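Minutes of the fan club meeting, 2018-04-04

Written up by me again, so please forgive the rambling! Corrections can go in the comments and I'll fix them when I'm home from work.
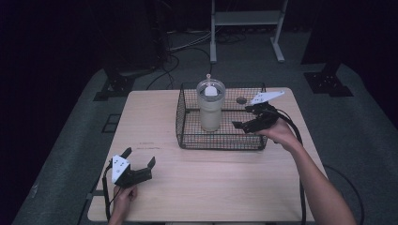 We got going late, with Chie Okabe in the chair and most of the regulars there (a couple of people joined on the phone and dropped off halfway through, sorry you two, the signal was terrible). The last minutes were agreed with one change. I'd written that Flallex's new bass player came from Murakami, and I had it backwards. She left Flallex and went TO Murakami. I feel silly because I own both albums.

1. The June listening party

This took up most of the evening. We're still set on June, and we're still set on playing the whole Ultier back catalog in order, demos included. I was a little nervous someone would want to cut the demos, but no, everybody loves them as much as I do. The second demo has that version of the ballad where the singer laughs in the middle of the chorus and they just kept it in. I could listen to that one bit all day.

Chie has talked to the upstairs room at the cafe and they hold 70 people, which should be plenty. They want a deposit up front and we agreed to pay it. We also agreed to open tickets to members first for five days and then to everyone else. I said I'd write the post for that.

There was a long side conversation about whether people should be allowed to talk during the songs. I think it's a party and people should talk! Others felt very strongly the other way. We settled on quiet for the first album only, and after that you can do what you like. If you are a talker, come a bit later.

Agreed: Chie pays the deposit, I write the ticket post.

2. Money

We have $280 in the club account. The deposit comes out of that, and so does the printing for the zine. We talked about putting the dues up and decided to leave them alone this year. I was glad, as I'm the one who has to email people about it.

3. The zine

Issue 5 is nearly done. We have the Avico interview, which is so good – the drummer talks about learning all his parts on a practice pad in his grandmother's kitchen, and he's funny without trying to be. It was done by email in Japanese, and Chie translated it. She wants one more person to look over the second half before it goes to print, mostly the slang. Two people offered, so that's sorted.

What we don't have is a cover. The drawing we were promised hasn't turned up, and I'll ask one more time this week. If it doesn't come, we'll go with plain lettering on colored paper like we did for the first issue, and I kind of hope that happens because I loved that one.

We also need record reviews. So far I've got one of the new Murakami single (mine, and it's too long) and half of one about Flallex live. If you said you'd write something, please write it! It can be a paragraph. It can be grumpy. I don't mind at all.

Agreed: reviews to me as soon as you can, plain lettering if there's no drawing.

4. Group CD order

The shipping on the last order was painful, so we're doing one big box this time. The Avico mini album comes in a regular and a limited edition, and the limited one has a DVD with two videos and some backstage footage. Please say which one you want when you sign up, because last time half of you only put "Avico please" and I had to chase everybody. No payment, no CD. Chie asked me to put that in the minutes, and she said it louder than I've typed it.

Somebody asked about adding T-shirts to the box. We said no for now, they're heavy and the sizes run small.

5. Anything else

The forum is still logging people out at random. Clearing your cookies helped me but didn't help Chie, so your guess is as good as mine.

We had a quick vote on the song of the month and it was a tie between Ultier and Murakami, so both are going in the sidebar. I voted for Ultier, no surprise there.

Then we watched the new Flallex video (three times, my fault) and started packing up. The next meeting is at the same place, and the date will go up on the forum once Chie has checked her shifts.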